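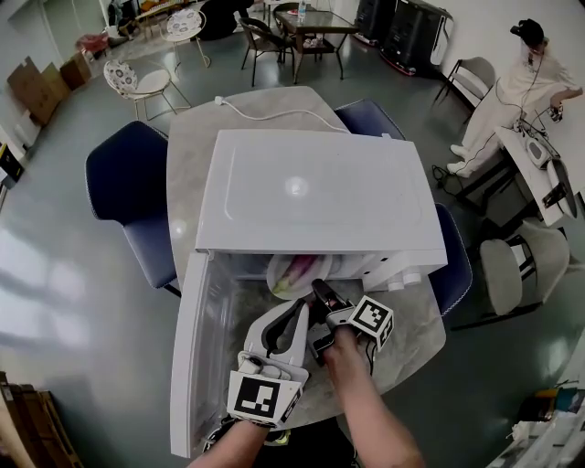 How many demonstrations should a student team record per task before the first training run?
Record 50 good ones of a single task, train on those, and look at where it fails before you record any more.

Posted by Ladan Babaei, Saturday
346 views · 4 comments · 2 shares

I help with the robotics club at Clorndale and we are doing the household task track this year. Our tasks are opening a door, taking a plate out and putting it on a table. The students collect with hand-held grippers that have printed markers on them. They have 900 episodes so far over three tasks, and the policy still misses the plate nearly every time. Half the group wants to keep recording. The other half thinks something is wrong with what we already have. Which should we do first?

Simin Akbari
Stop recording and check the data. We had 1,817 episodes last January and threw out a big share of them. Two things were wrong. The markers went out of view whenever a hand turned inside the compartment, so the gripper position jumped. And each student reached for the plate a different way, some from the top and some from the side. Write down one way to do it and have everybody follow it. Replay 17 episodes picked at random and plot the gripper path for each. If the path jumps, the episode goes out.

Homa Farahani
more data always helps imo

Ardalan Kordestani
Agree with Simin on the markers. Also check your lighting — a shiny door or a glossy floor near a window can wash out a marker for part of the day. At Tistedham we moved the table away from the glass and printed the markers on matte paper. After that, recalibrate both grippers, left and right separately, and don't mix the old episodes with the new ones until you have trained on each set alone.

Comments (4)

Ladan Babaei: Thanks. Replayed a few tonight and the left one jumps a lot.

Simin Akbari: Check that its mount isn't loose.

Simin Jafarzadeh: Same problem at Mottram, it was the mount.

Ladan Babaei: Will look at it on the next club day.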